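Toy library and recycling: what changes this winter

The toy library at the Mfinanga Center is open again after the holiday break. Loans made before the break have been extended, so there are no late fees on anything that was due while the building was closed. If you got an automatic reminder by email, you can ignore it.

Membership runs from October to October, as before. Families who joined last fall don't need to do anything. New families can sign up at the desk with proof of address. The fee is $11 for the year and covers every child in the household.

Each member can have 3 toys out at one time, for up to four weeks. Puzzles in the same bag count as one toy. Ride-on toys count as one toy too, but they have to be reserved ahead because we own so few of them. You can renew once by phone or at the desk unless another family is waiting.

The catalog now has 161 toys in it. Shape sorters, stacking toys and simple wooden puzzles go out most often, and there is usually a wait for the larger sets. If the one you want is out, ask to be put on the list. We hold a toy for five days after we call you, then offer it to the next family.

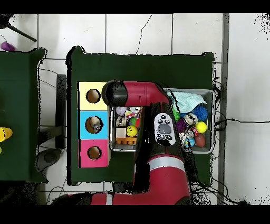 Returning toys

Please bring toys back clean and dry, with all the pieces in the bag they came in. Wipe hard plastic with warm soapy water and let it air dry overnight. Do not put wooden toys in the dishwasher or leave them to soak, as the paint lifts and the joints swell. Soft toys can go through a normal wash if the tag allows it.

If a piece is missing, tell us when you return the toy. A note goes on the bag and we order a spare where we can. We don't charge for a single lost piece. We do ask families to pay toward a replacement if the whole toy is lost or broken past repair.

Donations

We can take toys in working order for children up to age eight. Balls, squeeze toys and bath toys are fine if they have no splits. We can't take car seats, cribs, helmets, or anything with a button battery that opens without a screwdriver. Bring donations during desk hours and please don't leave bags outside the door, where rain gets into them.

Drink cans are a separate collection. Empty them before you bring them in. Crushed cans are welcome and take up less room. Last year the cans brought in roughly $900, and the money went toward new shelving and replacement puzzle pieces. Check toy bags and baskets before you hand them over, as cans and toys are sorted in different rooms.
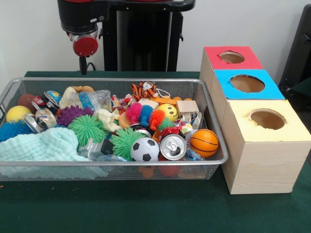
Hours and contact

From 10 February 2025 the desk is open in the mornings from 9:30 to noon, Monday through Thursday. There are no Friday hours for now. The parking lot on the east side is being resurfaced, so use the street entrance.

Questions about memberships or the waiting list go to Olga Henriques at the front desk.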